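工作间小贴士:夹爪夹纸卡总是夹坏,先查这几处

我们这间小工作间用一台桌面机械臂做折卡和摆卡,型号是Rivis的小臂,夹爪是另配的Cordero两指夹爪。五月份接了Banddale的一批对折贺卡,头一天就废了34张:有的压出印子,有的被指尖推倒,还有一张卷进了手指根部,把夹爪卡住了。下面是后来整理出来的办法,家里或者小作坊用类似设备的可以对照着看。

一、先停机,再伸手

卡纸以后不要急着去抽。夹爪停着不动,不等于没有力。控制器还在发闭合指令,纸一抽出来,手指会马上合拢,手指头正好在中间。我们有一次就是这样,指甲被夹青了。

正确的顺序是:按急停,等指示灯变红,关掉夹爪电源,再用手慢慢把两指推开。推不动就拧松根部的螺丝,不要拿螺丝刀硬撬,黑色胶垫很容易撬裂。纸取出来以后看看有没有撕掉的碎片留在里面,缺一角就要找到那一角。

二、压印多半是力太大

出厂的夹持力是按硬物设的,用来夹木块、塑料件没有问题,夹纸就太重了。力度一共9档,我们原来用8档,纸面上每次都留一排细横纹,间距和胶垫的齿纹一模一样。降到3档以后印子没有了,卡片也不往下滑。

如果降到最低还有印子,在胶垫上贴一层美纹纸胶带。胶带每天换,边角翘起来会粘纸。不要贴双面胶,也不要贴砂纸。

三、推倒多半是位置偏了

对折卡立着的时候很轻,一侧指尖先碰到,整张就歪过去。夹之前让机械臂在卡片前停一下,看两指是不是在卡片下部的两边,中间的缝有没有对着纸。
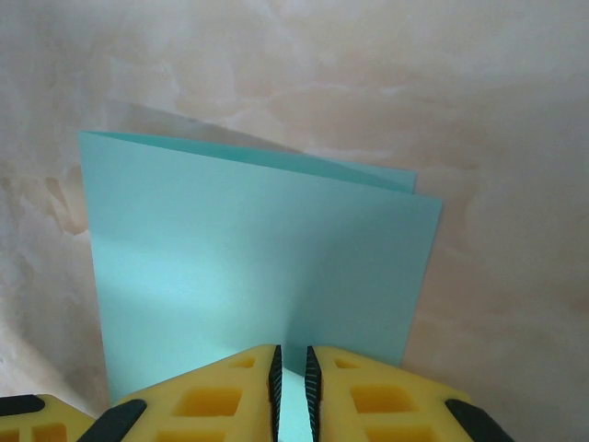

合拢之前的位置:两指分在卡片下部两侧,缝里能看到蓝色的纸。

偏了就退回去重新对,不要指望合拢的时候自己找正。两根手指同时往里走,纸在哪一边,哪一边就先受力。

卡片打开的角度也要管。折得太死站不稳,张得太开两指夹不住两层。我们用一块三角木在折好以后撑一下,再拿开,角度就差不多一致了。受潮的纸会自己弓起来,雨天把纸放在密封箱里,用多少取多少。

四、传感器误报

有几次夹爪明明夹空了,程序还当作夹到了,带着空气走完一整套动作,后面的卡片全部错位。原因是薄纸太薄,手指合到底和夹着纸合到底,读数差不了多少。

解决办法有两个。一是把“夹到”的判断值重新标一遍,先空夹,再夹一张纸,各记几次读数,取中间。二是在摆放位加一个检查,没有看到卡片就停下来报警,不要继续往下走。第二个办法麻烦一点,但是可靠。标定值换了纸就要重新做,Clalevcombe的厚卡和普通彩纸不能共用一个值。

五、平时的保养

胶垫的齿缝里会积纸粉,积多了打滑,人就会习惯性地把力调大,然后又压出印子。用旧牙刷干刷就行,不要用酒精反复擦,时间长了胶会发硬。刷的时候断电。

手指外侧的黑色胶边也要看,松了会挂住旁边的纸。螺丝大约每个月紧一次,紧完空跑几遍,听有没有咔哒声。

台面附近不要放没有压住的纸。风扇一吹,纸飘进夹爪的行程里,就可能再卡一次。长头发扎起来,袖口卷好,线手套不要戴,线头挂上去比手指被夹还难处理。

六、出了问题记什么

写在本子上就可以:当时用的什么纸,力度几档,停在哪一步,报了什么代码。我们头几次没有记,后来想对照的时候已经说不清是先调的力还是先换的纸。现在本子挂在急停按钮旁边,停一次写一行,重启之前写完。

2019年10月1日更新:补充了传感器标定一节。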